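Dernlow two-hand kitchen cell: setup and care FAQ

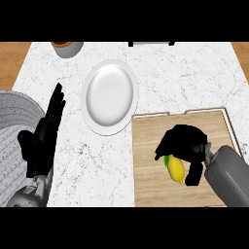
Simulator view, right hand on the lemon, left hand near the plate.

Maintained by Mwanahawa Minja. Last revised Sun 23 August.

Do I need to run the simulator before the real cell?
Yes, after any change to the hand settings or the layout file. Run the lemon task 8 times in the simulator and save the logs.

How do I zero the fingers?
Open the hand fully and hold it still. Run the zero routine one hand at a time – running both together mixes up the joint offsets. The routine takes 90 seconds.

The thumb reads closed when it is open. What is wrong?
Usually an old offset file. Delete it, restart the hand driver and zero again. If the fault comes back, check the wrist connector for a bent pin.

How often are the wrist joints checked?
Every 200 hours of arm time. Look for play in the joint and retighten the clamp screws in a cross pattern. Do not use thread lock on them.

Which error codes can I clear myself?
Only 1,082 (grip timeout). Open the hand, move the arm to its home position and reset. Send all other codes to Chelsea Bunting at the Pritville shop with the log attached.

Can I swap the left and right hands?
No. The thumbs are mirrored and the cables are keyed.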